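Fallia Household Services
17 February 2020

1/ Fallia Household Services is publishing its guidance on drying laundry indoors as a series of short posts. The guidance applies to family homes, shared apartments and the common rooms of our buildings at Urnow and Hinrichs.

2/ Most of the questions we receive concern rooms that have to do several jobs at once. A living room may hold a drying rack, a folding table, storage and a child's chair, and the laundry has to fit in with all of them.

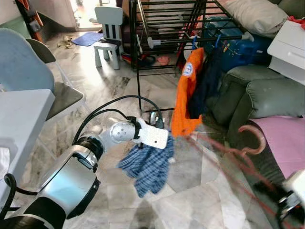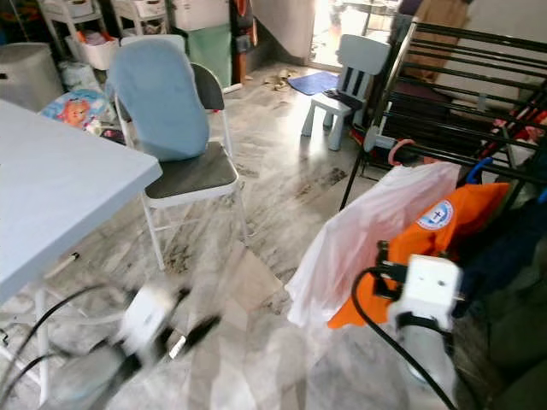
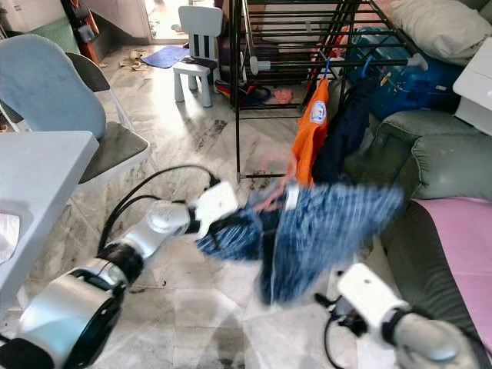 Indoor drying in a family room, with a black metal rack on a marble-patterned floor.

3/ Placement comes first. A rack should stand where air can move past it on both sides. A position near a doorway is usually suitable, provided that a person carrying a full basket can still get through without turning sideways.

4/ Racks should not be pushed flat against a wall or a sofa. Damp cloth that touches upholstery will pass moisture to it, and dark cotton may leave color behind. Residents with very small rooms may move the rack against the wall once the clothes are dry.

5/ Before anything is hung, the rails should be wiped with a damp cloth and then with a dry one. Metal rails collect dust between loads. End caps should be checked at the same time. A missing cap leaves a sharp edge that can catch knitwear, and replacements are available from the building office.

6/ The floor under the rack should be swept and mopped before the load comes out of the machine. Long sleeves and the corners of larger items often reach lower than expected. Marble and tile show streaks easily, and a second pass with clean water generally removes them.

7/ Toys, shoes and small items should be cleared from beneath the lower rails. We recommend a single open box for this purpose, kept in the same room. Sorting can wait until the laundry is finished.

8/ Each item should be shaken out once before hanging. Hold it by two corners, give it one firm shake away from the face, and smooth the seams by hand. Checked and striped fabrics deserve a little extra care here, as a crooked hem is easy to see against a straight pattern.

9/ Shirts and light jackets dry in better shape on hangers. Plastic hangers are preferred to bare wire, which can mark a damp collar. Hook the hanger over a rail and leave a clear space on either side.

10/ Printed tops, including sports shirts with a badge or emblem, should be turned inside out and kept out of strong sun. Bright orange and red fabrics fade quickly in a sunny doorway. Navy and black items fade as well, although the change is slower and is often noticed only at the shoulders.

11/ Leave one empty rail between heavy items. A rack loaded on every bar looks efficient but takes considerably longer to dry, and the pieces in the middle may develop an odor. Two smaller loads on different days are the better arrangement.

12/ Chairs are often used for overflow. We accept this for light pieces such as a pillowcase or a thin cover, draped over the backrest with the seat kept free. Padded chairs should be used only for items that are already dry. Children's chairs should not be used at all - they tip under an uneven load.

13/ A folding table is the most useful surface in the room on laundry day. It should be opened fully, with the legs locked, and wiped before use. Please keep it for folding. Once cups, mail and chargers are set down on it, the clean clothes tend to end up on the sofa.

14/ Fold in the order in which the clothes will be put away. Begin with the largest pieces, which form a stable base, and finish with socks and underwear. Children's clothing should be stacked separately so that it can be carried to the shelf in one trip.

15/ Play mats may remain on the floor while clothes are drying, but they should be kept clear of the drip line. Lift the mat once the load has been removed and check the underside. Moisture trapped between a mat and a tiled floor leaves a mark that is difficult to clean.

16/ Shelving units in the same room should have a gap behind them. Bins with lids are recommended for spare linen. Open bins are acceptable for toys and for items in daily use.

17/ Airing: open the door or window for 7 minutes after hanging and again before the household goes to bed. In July, when the outdoor air is humid, residents of ground-floor apartments may find that a fan works better than an open door.

18/ Our Girnine building now has a dedicated drying room with 2 long racks. It is open to residents of that building only. Bookings are made at the front desk, and items left overnight are moved to the labeled shelf beside the entrance.

19/ A total of 333 households replied to our most recent laundry survey. The most common request was for racks that fold flat enough to store behind a door. We are reviewing several models and will post measurements when the review is complete.

20/ Residents who have an older rack with a loose leg or a bent rail should not attempt to straighten it by hand. Bring it to the building office at Urnow or Hinrichs during opening hours. Repairs to rails, feet and end caps are free of charge.

21/ A printable version of this guidance is available from any of our front desks in regular and large type. Questions may be posted as replies to this thread - please include the name of your building.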